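We use cookies to keep you signed in and to see which pages people read. Accept | Settings

Does stick-on wash-away stabilizer really leave nothing behind?

Albane Hoarau
17th September

I keep being told to stop tracing my patterns and use the sticky wash-away sheets. You print or draw on the sheet, peel off the backing, stick it on the fabric, stitch through both layers and rinse. Everyone who recommends it seems to have used it on one small project and then photographed it dry from the front.

I bought a pack of Troltum sheets in August and tried one on a scrap of navy cotton. The stitching part was fine, a bit stiff. After rinsing, the fabric looked clean. When it dried, there was a dull patch with a faint edge to it, exactly the shape of the sheet, and the satin stitch felt like cardboard. I rinsed it again and the patch went but the satin stitch is still crunchy.

The pack says "rinses away completely in seconds." Well, it didn't. The woman in the shop said I must have used water that was too cold, and then that I must have used water that was too hot, so I'm not putting much weight on that.

What I want to know is whether I did something wrong or whether people are just being polite about this stuff. The project I have in mind is a navy linen table runner with a band of stylized leaves at each end, fairly dense, six strands in places. I can't trace through navy and I have never had any luck with chalk, it's gone before I get to the second leaf. I don't want to put 200 hours into something and have it come out of the sink like a place mat.

Also, is Prenero any better, or is it the same film in a nicer envelope?

Print this page | E-mail this page

stitchwick

You didn't do anything wrong. "Seconds" is how long it takes for the film to go slimy, and at that point people lift the piece out because it looks as if the sheet is gone. What's left is a thin glue spread through the threads. It dries clear, and on white cotton you would never see it. On navy you do.

I was as suspicious as you are, so I stitched the same small leaf on four scraps of the same linen and treated them differently. This is one person's kitchen, so take it for what it's worth.

Quick rinse under the tap: stiff, with a visible edge on dark fabric. Same as yours.

Soak for 20 minutes in a bowl of lukewarm water, no rinse after: the fabric was softer, the stitching still stiff. The bowl water felt slippery, and of course I had just let the piece sit in it.

Soak, pour out, refill, soak again, then rinse under running water: soft, no edge. The back of the satin stitch was a little firm but I only noticed because I was looking for trouble.

Soak overnight in one bowl: no better than the double soak, and the red thread I'd put in for a vein bled into the linen. So I would ignore the people who tell you to leave it in there until morning.

It's the change of water that did the work. If the water feels slippery between your fingers, there is still sheet in it, and you need another bowl.

Some other things that helped:

Cut the sheet close to the design. Most people stick on the whole rectangle. All of that has to dissolve and it goes straight through your threads on the way out.

Don't iron before you rinse. I did this once and I am still cross about it.

Test your thread before you believe anyone about color. Stitch a few lines of your darkest and your reddest on a scrap, wet it, lay it on a white paper towel and leave it to dry there. The label saying colorfast tells you what the maker hopes.

Wipe the needle. If it starts squeaking or dragging, that's glue on the shaft. A damp cloth gets it off. I change needles more often with these sheets than with anything else, and I leave that out when I tell my husband how much money they save me.

As for Prenero, I have used both and I can't tell them apart once they're wet. It peels off the backing more easily. That is worth something if you have short nails, but I wouldn't pay double for it. I've also seen reviews swearing that one is "plant based" and the other isn't, and neither packet I own says a word about what's in it.

For dense satin stitch with six strands on navy I would be careful. The denser the stitching, the more film is trapped under it, and water doesn't move through there very well. Outline stitches and open fillings come clean without much fuss. If your leaves are mostly solid, I'd think about the old tissue paper way - draw it on tissue, baste it down, go over the lines in small running stitch, tear the tissue off and then embroider. It's slow and dull, and there's nothing to wash out.

Whatever you pick, do one leaf first, on the real linen with the real thread, and wash it and let it dry all the way before you decide. Wet embroidery always looks clean.

Print this page | E-mail this page

GrannyFiro

Never had a problem with them!! I've used up to 500 sheets over the years and it always comes out. Just throw it in the machine on delicate with a dark color wash. If it is still stiff put it through again. Love love love these sheets. Chalk is useless I agree.

stitchwick

Replying to GrannyFiro: on what fabric, though, and what kind of stitch? A sweatshirt with a bit of backstitch on it will survive the machine. I wouldn't put a linen runner through it with loose satin stitch across the leaves. Long stitches snag, and linen comes out with creases you then have to iron around the embroidery. I don't doubt yours came out soft. I only doubt that it says much about a runner.

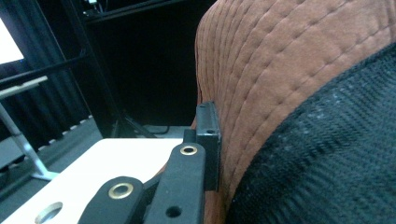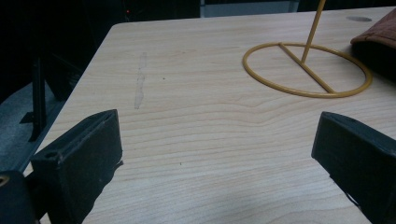
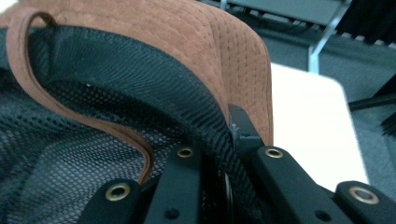 Albane Hoarau

Thank you, stitchwick, the slippery water was the bit I was missing. I put the crunchy scrap back in a bowl, changed the water twice, and it is softer. I wouldn't call it soft. The middle of the satin stitch still has a snap to it when I bend it, so I think you're right about film getting stuck underneath.

I tried the red on a paper towel as well and it left a pink line, which rather ruins the maker's promise on the label. That red is out.

I'm going to do the solid leaves with tissue and keep the sheets for the stems and the thin curly bits between them. My only doubt is the tearing. When I did tissue years ago it pulled my running stitches loose and left little white crumbs that I was picking out with tweezers. Does scoring the lines with a needle first do any good, or is that another one of those tips people pass along without trying? I'll do one leaf each way on the offcut before I touch the runner.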